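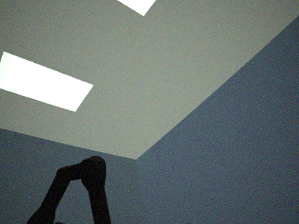 Arm build, Ferndale shed bench. February, started just after 7 pm.

Sim first tonight, hardware second. Karim got the new room model loading over the weekend and it makes such a difference having walls and a ceiling to work against! The old setup was the arm floating over a grey grid and I could never tell whether the elbow was doing something silly. Now I can drop the viewpoint low, look up past the arm and see straight away how much wall is left over the top joint before the ceiling. With the elbow folded into the upside-down V there's a good band of clearance. Very happy with that.

The render is still grainy. Karim has the samples turned down so it runs on the old desktop, and the speckle shows up worst on the walls. I don't mind it for checking poses, but if we ever want to train anything off these views we'll need to clean it up. The ceiling panels blow out to pure white as well, and from down low the arm goes nearly black against the wall. Lower the panel brightness, maybe add a weak fill light near the floor. Colour of the walls can stay, I like the blue-grey.

Ran the fold-and-reach routine in a loop while I cleaned up the printed parts. 3,000 cycles set, and I let it go past that because I was busy with a file and a stubborn bit of support material. Stopped it by hand at 3,596. No self-collisions logged, joint limits respected the whole way. I did a small dance.

Settings used, so I don't lose them again:
elbow speed limit 45 deg/s
shoulder speed limit left at Karim's default
gravity on, payload off
log saved as fold_reach_b on the shared drive

Hardware. Efraín dropped off the Fimberg gearbox for the shoulder and it is a lovely thing, hardly any backlash that I can feel by hand. The bolt circle doesn't match our printed flange though. I'd drawn the flange from the older drawing, so that's my mistake. Redrew it tonight with the holes slotted a bit so we get some adjustment, and bumped the wall thickness while I was in there. It's on the printer now at 73 per cent and I'm trying not to stand over it.

The Kołodziej driver board powers up fine on the bench supply. Got the motor turning both ways from the laptop — first time anything on this project has moved under its own code, and I may have called everyone in from the house to see it. It hums at low speed. Efraín reckons that's the current setting and he's probably right, he's done far more of these than I have.

Things I'm not sure of yet:
Link masses in the sim are from the slicer, filament only. No bearings, no bolts, no wiring. Need to weigh the real links once they're together and give Karim proper numbers.
Cable route through the elbow. In the folded pose the inside of the V gets tight and I don't want the loom pinched in there. Could go round the outside of the joint with a loose loop.
Whether the shed ceiling is as high as the one in the sim. Measure it!

Next session: test fit the new flange, tidy up the driver wiring, ask Filen about the longer spacers. Karim to put the lighting changes in if he gets time. Tea towel over the gearbox so no sawdust gets in.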